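From the teleoperation room: what we learned in April

Joana Esteves asked me to write something for the newsletter on how our month of demonstrations went, so I will try to do it without too many technical words. For those who joined Ilcombe recently, our group teaches two-armed robots to do small household tasks by remote control. A person holds the two leader handles, the robot copies the movement, and everything is recorded for training.

In April we recorded 800 demonstrations of the Nakero task set, which is mostly tidying and kitchen work: cups, cloths, shelves. Of these, 171 were removed at review. This is more than I hoped, but the reasons are interesting and I want to share some of them.

The biggest reason was hesitation. When the operator is not sure about the depth, he stops the gripper above the object and makes many little corrections. The person arrives at the goal anyway, so he feels the episode was good. The robot, however, learns the stopping also. Bernardo Frade looked through the rejected episodes and found that most of the pauses come just before the grasp, especially when the object is on a raised shelf and not on the tabletop. Our habit from the table does not work so well at another height.

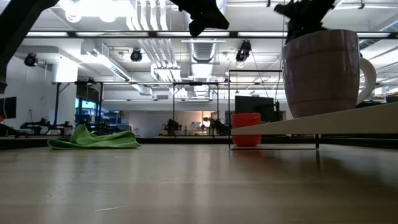 So we changed the practice for new operators. Before recording anything, each person now does 11 free trials with the shelf, and nothing is saved. We ask them to choose one approach direction and keep it. If the grasp fails, they should open the gripper, go back a little and try again in a calm way — a clean recovery is welcome in the data, and we label it as such.

The second reason was the colour of the instructions, if I can say it like this. Some people wrote "put the cup away", others wrote "place mug on shelf", and for one week we had both sentences for two different tasks. Please use the wording from the Brinuleo sheet, which is pinned in our channel. If you think that a sentence is wrong, tell me and I will change it for everybody.

We have 23 operators trained at the moment and would like a few more for the afternoon shifts. You don't need any experience with robots. Patience helps, and it is also good to take a break when your wrists get tired. The sign-up list is with Joana, and the Henriques team is welcome too, as their booking system is now the same as ours.

Next month we begin with folding, where both arms must work together the whole time. I am a bit nervous about it.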